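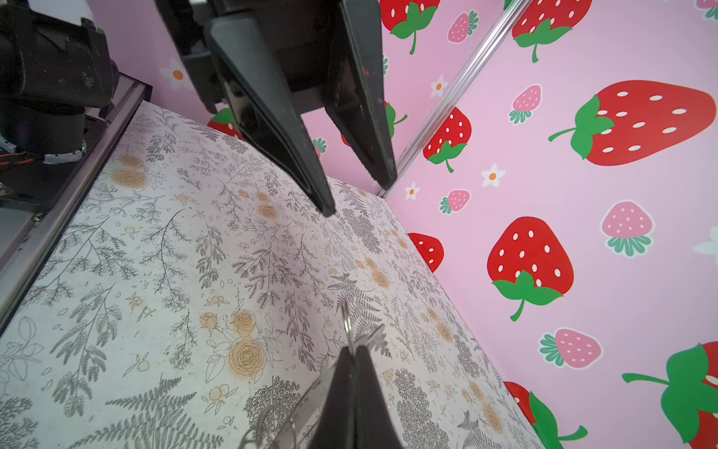

Two-fingered gripper and pink wall.

Collections Assistant (Railway Signaling), fixed term

Stoltach Railway Archive holds drawings, lever frames, block instruments and station records from closed branch lines. The Boychuk collection, received in June, contains 3,208 items, of which almost half have no usable catalog entry. We are hiring one assistant to work through it.

Term: 18 months, full time
Reports to: Gwendolyn Holloway, Head of Collections
Location: Stoltach reading room and outer store

Duties
Catalog signal box diagrams, train registers and wiring drawings to the archive's item-level standard.
Match loose drawings to locations using gradient profiles, mileages and working timetables.
Measure and record lever frames, including locking trays where access allows.
Rehouse flat material in the 93 plan chest drawers assigned to the collection.
Answer written inquiries from line historians and preservation groups.

Required
Two years of paid or unpaid work with archives, museum objects or engineering records.
Ability to read mechanical signaling diagrams, including interlocking tables.
Accurate data entry. Shortlisted applicants will take a 40-minute cataloging test.

Useful
Knowledge of single-line token working.
Reading knowledge of Dutch or Polish, as part of the collection came through the Idivetti drawing office.

The outer store is unheated and reached by a fixed ladder. Applicants who need a different arrangement should state this in the cover letter, and duties will be assigned accordingly.

To apply, send a resume, a cover letter of no more than two pages and the names of two references to Jelle Schouten, Personnel. Applications close Tuesday, October 13, 2026. Questions about the collection itself go to Karlijn Jacobs at the reading room desk.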